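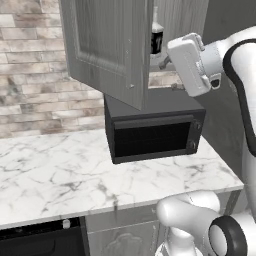
Simulated kitchen: gripper at an open wall cabinet above the microwave.

About Darbridge

Darbridge develops training and evaluation methods for robot manipulation in household kitchens. The company works almost entirely in simulation. Our main product is Prata, a software package that generates kitchen tasks, replays demonstrations in them and scores the policies trained on the result. Skasholm, our second office, maintains the physics and rendering code.

What we work on

A policy that picks up an object from a clear counter often fails when the same object is inside a cabinet. The approach is narrower, the door takes up part of the workspace, and the wrist has fewer usable orientations. Most training sets contain few such cases. Our research deals with producing them from a small number of human demonstrations.

The method is called Modonix. An operator records a demonstration by teleoperation. The software splits it into segments at each change of contact, and each segment is stored relative to the object or fixture it concerns: a handle, a shelf, the rim of a sink. The segments are then placed in a new layout, joined by planned motion, and run in full physics. A run is kept only if the task check passes at the end and no link has exceeded its contact force limit. 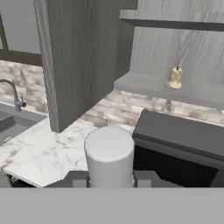
Segment boundaries matter more than we first assumed. Early versions cut at fixed time intervals, and many joined runs failed in the first moments after a grasp, when the object was still settling between the fingers. Cutting on contact changes removed most of these failures. The remaining ones come mainly from tall objects near low shelves and cabinet bottoms, where the planner finds a path for the arm but leaves too little clearance for what it carries.

Current result

The latest Modonix study started from 30 demonstrations and 320 kitchen layouts. It produced 3774 accepted runs. After near-duplicates were removed, 1241 remained for training. Policies trained on the reduced set matched those trained on the full set on counter tasks and did better on cabinet tasks. We attribute the difference to balance between task types. The full set is dominated by short counter picks, which pass the task check more easily.

We have not yet shown that the cabinet result carries over to a physical arm. That work is planned for September.

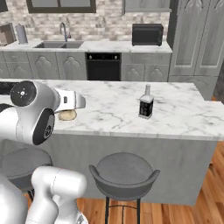

Island layout with a bottle and a flat, round object on the countertop.

How we work

Each study is registered internally before training begins, with its layouts, task checks and seeds fixed. Failed runs are stored with the accepted ones. Layouts used for evaluation are never used for generation.

Prata is licensed to university groups and to companies building mobile manipulators. Licensees receive the layout generator, the task checks and the scoring code. Modonix is included as a separate module with its own documentation. Requests for access and questions about integration go to the Darbridge office through the contact form.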